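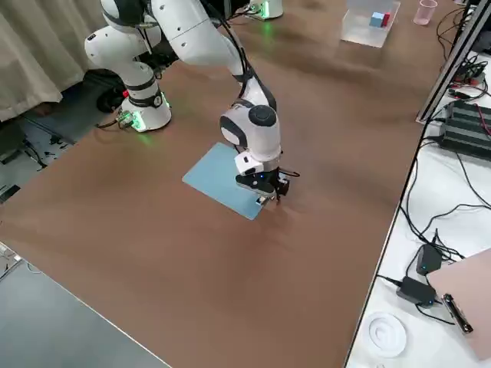 What do we mean when we say that a table is set up for a task?

We mean that every object a person needs is on the table or within reach of it, that each one has a place, and that the surface between them is free enough for the work to happen. A table can hold a great many things and still be set up well. It can also hold almost nothing and be a nuisance to work at.

Chapter 2
Surfaces, Containers and Small Objects

Welcome to the chapter our own students ask about most! Chapter 1 dealt with whole rooms: where the doors are, how people cross the floor, why the busiest corner is so often the darkest. Now we come down to the tabletop, and I think you will be surprised by how much there is to say about a mat, a box, a cup and a couple of cubes.

Start with the mat. A flat mat on a table does a simple job very well -- it says "work here." Look at the light blue one on the brown tabletop at the head of this chapter. It is a plain rectangle set at an angle, and your eye goes to it anyway, because the color is so different from the brown under it. In this book we call such a patch the active area. Some tables have a painted outline or a tray in its place, and a cutting board in a kitchen does the same thing. The active area does not need to be in the middle. It needs to be easy to find and easy to reach, and whatever is done there should leave room on all sides for the next thing.

Next come the containers. A container gathers small objects so that they can be moved, counted or ignored together. The clear plastic box toward the far end of the same table holds two small cubes, a light blue one and a red one, and you can tell what is in it without lifting or opening anything. That is the great gift of clear plastic! In Section 2.3 you will meet the Niazi kitchen, where 9 identical tins sat on one shelf and the family opened four of them every evening to find the rice. They moved to clear jars in December and kept a single tin, for tea, which does better in the dark.

Between clear and solid there is a middle kind, the translucent container. It lets light through but blurs what is behind its walls. The pink cup near the box is one of these. Translucent cups and bins are pleasant to look at and they calm a busy shelf, but they are poor at telling you exactly what they hold. We will come back to this in Section 2.4, with the bathroom drawers at Zodeck.

Then there is the matter of neighbors. Few tables stand alone. In the opening picture a white table stands next to the brown one, with a long silver rail along the boundary, and the white one is where the clutter is. Many good workrooms are arranged this way. One surface carries the equipment and the other keeps some open space. Mayu Ichikawa, who taught the Tidalent workshop course with me, used to call the second table "the porch," and had her students draw the line between porch and house in chalk before they were allowed to put down so much as a pencil. Where the line falls matters less than everyone knowing where it is.

Color runs through all of this. Two cubes of the same size can be told apart from across a room if one is blue and the other red. Sorting by color is fast, and small children take to it with real joy, but it has limits. A light blue piece on a light blue mat is easy to overlook. Exercise 2.6 asks you to choose mat colors for a set of 300 mixed pieces from the Zummont sorting kit, and there is more than one good solution.

Words to know

Active area: the part of a surface where the task is done.
Holding area: the part where objects wait before or after the task.
Boundary: any edge, rail, strip or line that separates one surface from the next.
Reach: the distance a seated or standing person can cover without leaning.

Before you read on

Pick one table you use every day. Draw it from above, with everything on it, and shade the active area. Then mark the holding area, if it has one. Keep the drawing, as you will need it again for Section 2.5, where Omid Azimi redraws his repair bench three times and ends up moving only the lamp.

2.1 The Empty Part of the Table

Open space on a table is easy to give away. A letter lands on it, then a mug, then a pair of gloves. We begin this section with a hallway table and the things that collected on it over one winter.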